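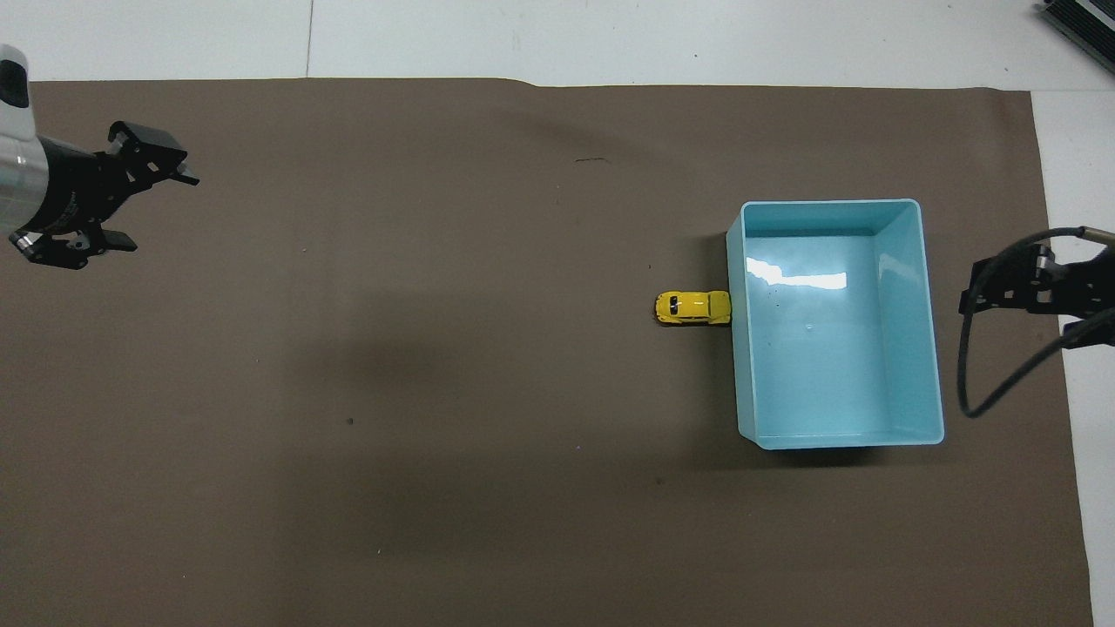

4 November 2022

Equipment planning, bimanual cell, January order.

Slanina quote in for replacement gripper fingers: 3,836 for 16 pairs, 8 weeks lead. Kivetti cheaper per pair but minimum order is higher and they want payment up front. Staying with Slanina unless Toltport objects to the lead time.

Mats: keep the dark brown. Wavy along one edge, so the next one should be heavier stock, cut to size. Add two to the order.

Bins: light blue plastic, glossy floor, strong glare from the overheads. Price a matte version before buying more. Omevari lists one with the same footprint, no stock date given.

Cabling: gripper cable hangs in a long loop on the right arm. Need clips and sleeve for both arms. Small money, put under consumables.

Toy cars: 14 more, mixed colors, die-cast if the price holds.

Not in this round: third arm, new table. Table seam is acceptable with the mat over most of the top.

To do: ask Slanina if shipping is included. Send totals to Toltport Monday.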